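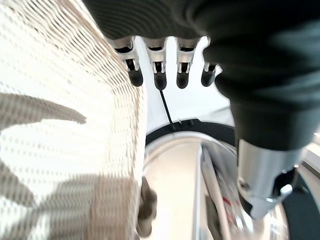
Grolum opened its Diltilside lab to visitors in August, and most of the morning went to handling rules for laundry work. Alby Goodwin took us through them. Rule 2 covers cloth near the hand: the four black fingertips stay bare, and the dark fabric cover stops short of them. A speed cap applies whenever people are in the room.

Arms holding a garment between basket and washer must pause on a stop call and keep their grip. Jailson Aguiar keeps the log, with over 50 entries so far. 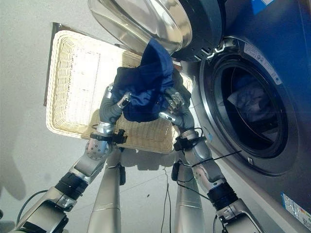

Navy garment held by both grippers, washer door open.

Filed under: Site Visits / Robot Safety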